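Budgeting for a Kitchen-Task Arm: Frequently Asked Questions

Maintained by Madalena Arruda, equipment planning, Skavance. Last gone over in June, when the quotes came in and the mood changed.

Who is this page for?

Any group at Skavance that wants an arm to open doors, press buttons and move things around a tabletop, and has been told to "put a number on it" by the end of the afternoon.

What does the arm cost?

Less than you fear. The arm is the part everyone has already priced, usually from a browser tab that's been open since winter. Put it on line one and keep going, because there are more lines.

What are the other lines?

Gripper, wrist camera, mount, table, lighting, a computer that can keep up, spare fingers, shipping, and the appliances you plan to practice on. On our last build these came to roughly 30 percent on top of the arm. The first draft of that budget had them under "misc."

Which gripper should we ask for?

A parallel gripper with two fingers will do for most appliance work. Check how wide it opens before you fall in love with it. Basar and Fekete both quoted us, and both quotes listed the fingers separately, the way airlines list your suitcase. Order spare pads in the same purchase. A second purchase order for a small bag of rubber takes as long as the first one did for the robot.

Do we need to buy appliances, or can we borrow the one in the break room?

Buy one. A plain countertop microwave is the cheapest item on the whole sheet and the one people argue about longest. Get the model you can replace next year, write down the model number, and tape the receipt somewhere you'll find it. 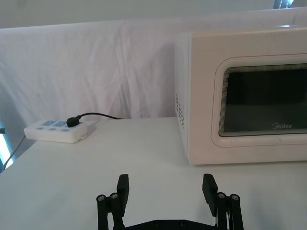
Get a second one while you're at it if the project runs past 12 months. Door latches and hinges weren't designed with your test schedule in mind, and a discontinued model means redoing work you've already paid for.

How much table do we need?

More than the drawing says. Leave clear space in front of the appliance for the gripper to come in with its fingers open, and somewhere for cables to run that isn't through that space. A matte top saves you grief with glare. So does a plain backdrop, and a bedsheet costs less than anything in the Tumotby catalog.

What about power?

Ask facilities what the circuit can take before you plug an arm, a computer, lights and a microwave into the same wall. Budget for an electrician if the answer is a long silence.

How long does delivery take?

We were promised 5 weeks and got 15. Plan the staffing around the second number. If the arm shows up early, you can all go to lunch.

Can we lease?

Yes, and for a short project you probably should. Read the section on wear parts first. Ours treated finger pads as damage, which seems hard on a thing whose job is to grab stuff.

Who signs off?

Your group lead, then me. Send the spreadsheet with the quotes attached and the "misc." row already broken out. I will ask.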